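Section 4: Setting Up Late Arrival Check-In

Welcome to the part of Vekus that front offices tend to love! Once late check-in is running, a student who misses first bell can sign in, get a pass and be in class before the announcements are over, and the teacher's attendance sheet updates by itself.

You will need an office login and your school's bell schedule. If the bell schedule isn't loaded yet, go back to Section 2 first.

1. Sign in at the office computer and open Attendance, then Late Arrivals.
2. Click Turn On. The page reloads with a green bar across the top.
3. Choose the bell that counts as the start of the day.
4. Enter a grace period in minutes. Fikwood High uses 4, and it works great for a building with one main entrance.
5. Under Reasons, keep the ones your handbook allows (bus, medical, family, other) and delete the rest.
6. Pick the pass printer and click Print Test Pass. The test pass always carries the number 601.
7. Click Save.

Note: Late buses can be entered as a group. Type the bus number, check off the riders, and every one of them is marked excused in a single click. What a time saver on a snowy Tuesday!
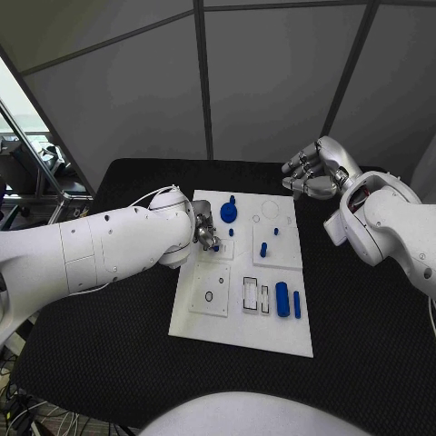

Can a student check in without an ID card?

Type the student's last name or locker number in the search box, confirm the grade, and click Check In. The pass prints the same way it does with a card.

Caution: Changing the start bell in the middle of the day recalculates every late mark already entered that morning. Wait until after dismissal.

8. Open Staff Access and add anyone who covers the front desk, substitutes included.
9. Have each person check in one practice student, then click Clear Practice Data.

Note: The late list holds up to 245 names a day. Larger schools can add a second list under Settings, Buildings.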